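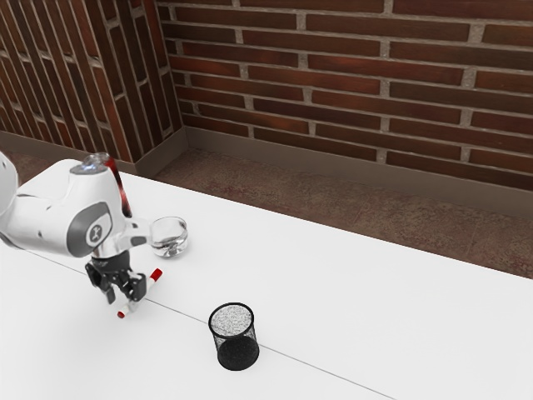
Un rotulador en la pinza y el portalápices de rejilla delante. Mesa simulada.

Empresa > Quiénes somos

Buscar en la web... Buscar

Quiénes somos

Gridbridge. Villalba, desde enero. Somos 11, casi todos venimos de almacén o de mantenimiento, tres de hostelería. Probamos si las máquinas saben ya recoger una mesa, doblar trapos, reponer una balda. Respuesta corta: a ratos.

Empezamos siempre en simulación. Rotuladores, cuencos de cristal, cosas de escritorio. Luego taller, con piezas de verdad y con prisas de verdad.

Qué vemos de momento:

Coger un objeto rígido y suelto, bastante bien. El cristal transparente, regular. Ropa, mal. Cajones que se atascan, ni hablar. En planta la cosa mejora por que casi todo está siempre en su sitio; en una cocina no.

No vendemos robots. Hacemos pruebas y un informe que se entiende, con los fallos incluidos. Si una tarea sale mejor a mano lo ponemos tal cual, aunque al cliente no le guste.

Equipo: Oriana Salinas lleva las pruebas. Engelbert Stöckli, simulacion y escenas. Helmi Pitkänen, visitas a taller y presupuestos (escribidle a ella, contesta antes).

Relacionado
Panier: 220 intentos de llenar una cesta
Kulik, nuestro banco de pruebas para estanterías
Trabaja con nosotros: 2 plazas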